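Burger assembly order

Burger assembly order is the sequence in which the parts of a hamburger are placed between the two halves of the bun. It is studied by caterers, argued over by families and, in most kitchens, settled by whoever is holding the spatula. The order affects how quickly the bottom bun goes soggy, how far the filling slides when bitten, and what the eater tastes first. It has no effect on the price.

The subject is sometimes called stacking or building. In the trade, a written order is known as a build, and the card it is printed on is a build card. The card is usually taped above the bench at a height that suits only the person who taped it.

Terms

The bottom half of the bun is called the heel and the top half the crown. Everything between them is the filling, although some writers keep that word for the patty and call the rest dressings. A burger with its heel at the top is said to be inverted, or dropped.

The heel is normally the thinner half and has the harder job. It takes the weight of the other parts, catches whatever drips and is gripped by the eater's thumbs throughout. Bakers have known this for a long time and go on making the crown thicker, as it looks better in the window.

Main orders

Sauce-first

A sauce-first build puts a spread, or a wet item such as tomato, straight on the heel. Supporters say that the flavour reaches the tongue sooner. Critics say that so does the heel, in pieces. Toasting the cut face slows the soaking, and a thin layer of butter or mayonnaise slows it further.

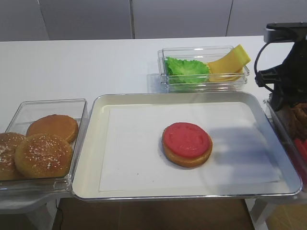
A bun base with a flat red layer, on a paper-lined tray.

The method suits burgers eaten at the counter. It does badly in deliveries, where a burger may spend a good part of its life in a paper bag thinking about steam.

Patty-first

In a patty-first build the meat sits directly on the heel and everything else goes above it. The order is quick, easy to teach and easy to check from across a room. Its weakness is that the juices run down into the bread. Resting the patty before assembly helps, and is the first step to be dropped when there is a queue.

Salad-first

Lettuce on the heel acts as a raincoat. It keeps the bread dry and gives the patty something slippery to stand on, so that a firm bite may send the meat out of the far side. Shredded lettuce grips better than a whole leaf but finds its way into the lap.
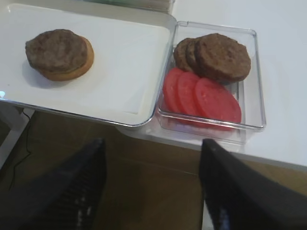

Cheese is the least disputed item. Nearly all written builds place it on the patty while the meat is hot, so that it melts and holds the next layer in place. A minority school puts it underneath, where it seals the bread rather well and cannot be admired.

The Delorme rule

The best-known attempt to settle the matter is the work of Anatole Delorme, a catering teacher, whose pamphlet Up from the Heel runs to 469 numbered remarks. Its central rule is that no two wet items should touch. Tomato must be kept from sauce by something dry, and pickles from tomato by something with principles. Delorme held that a sound burger could stand for 10 minutes without leaning, and that one which could not was a salad.

The rule was taken up by the Bouvier chain of lunch counters, which printed it on its trays, and by its rival Traltow, which printed the opposite. Both reported satisfied customers. Traltow later allowed either order on request, a concession that doubled the length of its queues.

Height

Most builds stop at 4 layers of filling, the point at which an ordinary mouth begins to need a plan. Taller burgers are held together with a skewer, which solves the problem until the moment of eating and then hands it back. The Jultell, a pub burger with two patties and a fried egg, is served with a knife and fork and regarded by purists as a pie.

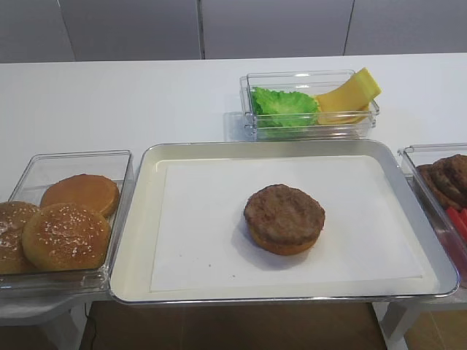 At home

Domestic builds follow no card. Items are commonly added in the order in which they are found in the fridge, with the onion remembered last and pushed in from the side. Children often remove the salad before eating, so its position matters only to the adult who put it there.

See also

Club sandwich
Kivmont roll
Napkin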